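Dresden, August: two grippers and a lot of rubber bands

I went to the Skerkari open lab mostly to see whether the new Jiment fingers are worth the price. The flyer promised "reliable handling of soft parts." I have a drawer full of flyers like that.

Rachid Soliman ran the tour for our group and was decent about questions. The task on the main bench was sorting rubber bands into bins, two arms at once, cameras up on the ceiling. He quoted 1,403 logged picks with the Jiment set and 400 with the older Ngcobo one. I asked why the second number was so much smaller and got a shrug. You can't compare much on that basis.

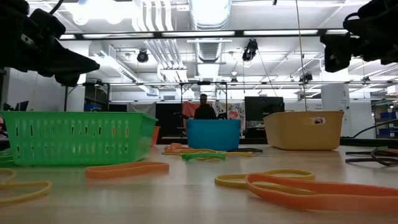
The sorting bench, with bands still out between the green basket and the blue and tan-yellow bins.

A flat band on a smooth table is a mean test, I'll give them that. During our slot, almost 9 minutes, the left arm pinched at the same band over and over before it got hold of one edge. Gladys Mbwambo from our shop wanted to see tangled bands pulled apart. Rachid said that was "on the list."

The overhead cameras bothered me more than the fingers. With both arms reaching in, I'd like to know what they can still see of the table. He said they were looking at a wrist camera, price not given.

We're keeping our old grippers for now. Coffee was fine, parking was 56 spaces and all of them full.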